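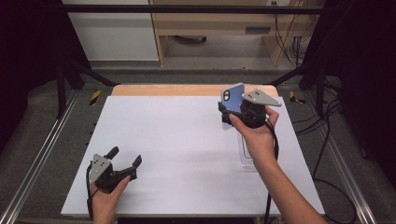

Figure 4. Right gripper holding the phone case above the stand, left gripper open.

4.2 Recording a Demonstration by Hand

This section applies to the Vanen hand-held gripper pair. Complete the calibration in Section 4.1 before recording.

1. Place the clear stand on the white board, within reach of both grippers.

2. Hold one gripper in each hand. Let both cables hang toward the operator – they must not cross the board.

3. Keep both grippers still for five seconds, then start the recording from the desk computer.

4. Close the fingers on the item and move it to the stand at a slow, even speed.
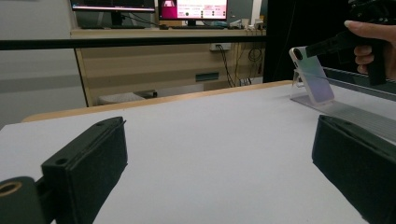 5. Open the fingers fully before drawing the gripper away from the item. Do not pull sideways.

6. Stop the recording. Any take longer than 90 seconds must be discarded and repeated.

Note: A complete task set requires 40 accepted takes. Operators may divide these into shorter sessions.

CAUTION: Do not step on or pull the gripper cables. A strained connector may cause position errors that do not appear until playback.

Questions about rejected takes should be sent to Thư Khổng at the Clanham office.

Revised March 2021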